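Brolton bakery ends the day with a red bag

The Jolilance bakery in Brolton has started to sell its unsold morning pastries in paper carrier bags at a single fixed price. The evening bag, as the shop calls it, is available from five o'clock until closing, and the customer does not choose what goes inside.

The idea came from Yara Tannous, who runs the bakery with her sister Maya. Until last fall the pastries left at the end of the day were sold one by one at half price in thin plastic sleeves. According to Yara Tannous this was slow at the counter, and the croissants were often pressed flat before the customer reached the bus.

"A croissant is mostly air, so you cannot treat it like a bread roll," she said. "If you put it under something heavy, you have made a pancake."

The sisters first tried flat cardboard boxes, but these took much room behind the counter and had to be folded one at a time. Then they asked Georges Abu Hammour, who sells packaging in Butbridge under the name Hourani, if he had a bag that could stand open without help. He offered them a lot of 4000 red paper bags with handles, which had been ordered for another customer and never collected. The printing is partly in Chinese and it does not carry the name of the bakery. For that reason the price was low, and Maya Tannous decided that the shop could live with it.

The bags went into use in December. In that month the bakery sold 405 of them, and it has now 3000 left in the store room.

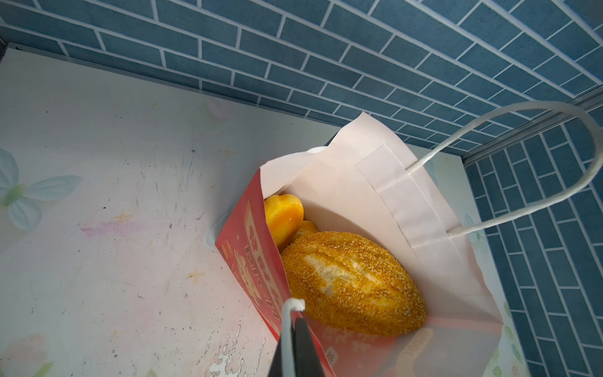
The open paper bag, with its twisted white handle

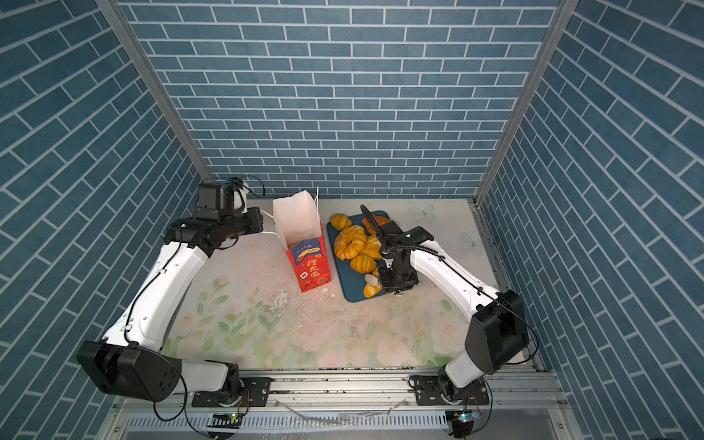 Croissants on a teal tray

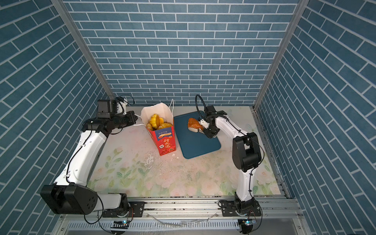 Four pastries in the red bag

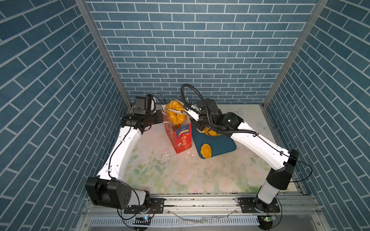

At Jolilance the order of packing has been changed two times already. In the first week the croissants went in first, and the smaller pieces were dropped on top. Bilal Masri, who works the late shift, found that the small pieces slid down between the croissants and broke there. Now he starts with the pieces that have a flat bottom and stands them side by side. The croissants come after, with the curved side up, and nothing is placed over them. Anything with cream is left out and sold separately from the cold counter.

The bag is closed only when the customer has paid. Masri explained that a warm pastry in a closed bag loses its crust in a short time, and he prefers to leave the mouth of the bag open as long as he can. He also asks customers to carry it by the handle and not under the arm – a request which, he admitted, is not always followed.

Crumbs are another subject. The packing table is wiped between the trays, and the trays themselves are emptied over the sink, which was not the rule before. The loose crumbs used to be swept onto the floor and brought ants in the warm months.

Some regular customers were not pleased in the beginning. Jihad Sfeir, who has bought two almond croissants on his way home for many years, said that he does not want to be surprised by his breakfast. The bakery now keeps a few pieces aside for people who ask before four o'clock, and these are still sold one by one at the old reduced price.

Others have taken to the new system. The bakery keeps a list at the counter where customers can put their name for an evening bag, and 184 people have signed it. Being on the list does not cost anything, but a bag that is not picked up fifteen minutes before closing goes to the next person.

What will happen when the red bags are finished has not been decided. Abu Hammour has shown the sisters a plain brown bag with the same kind of handle, and also a white one that is a little wider at the base. Yara Tannous likes the wider bag, as it would let the croissants lie in one layer. Her sister thinks that the customers already look for the red color in the window and would miss it. Printing the bakery's own name would be possible only with a larger order, and the store room is small.

Evening bags are sold every day except when the shop closes early for a holiday. Customers who return a clean bag can have it filled again, and the handle is checked before it is used a second time. The list for the coming week is opened each morning at seven.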